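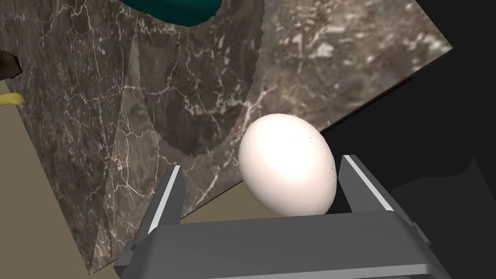
Gripper with two fingers, computer rendering

About Sternurex

We're a small museum of old shop lettering. Enamel signs, painted boards, cinema letters, a few tram stop plates. It started in a rented garage, three of us and a van that leaked. Now we have two floors in the old Vornska button factory, and roughly 800 pieces. Not all on show, sorry, the upstairs is still mostly shelving. 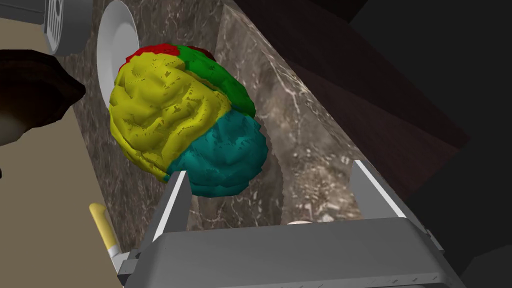 Most of what we have came from shops that were closing or getting a new front. Bakeries, a watch repair, the whole facade of the Timetti shoe store (took 11 trips). We don't buy from dealers. If you have a letter in the cellar, call us first, please dont clean it.

Repairs are done in house. Slow work. Paint gets matched by eye, rust gets stopped but not hidden.

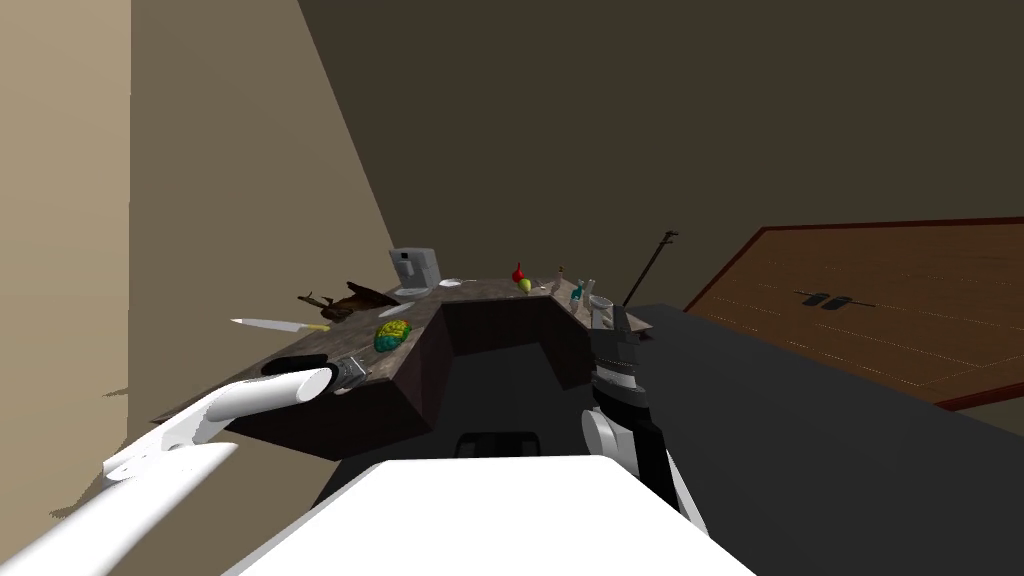

Also on the ground floor: the Beltrán room, for school groups and evening talks. Seats are basic. Bring a sweater in February, the heating is what it is. Our print archive has 500 sign painters' sketches, open by appointment, mornings are best. 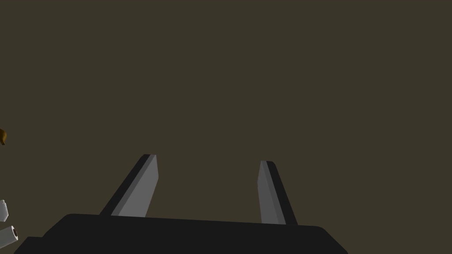

Visiting and contact

Doors open at 11, last entry an hour before closing. Ring the side bell if the front is locked. Groups should write ahead, we usualy answer within a few days.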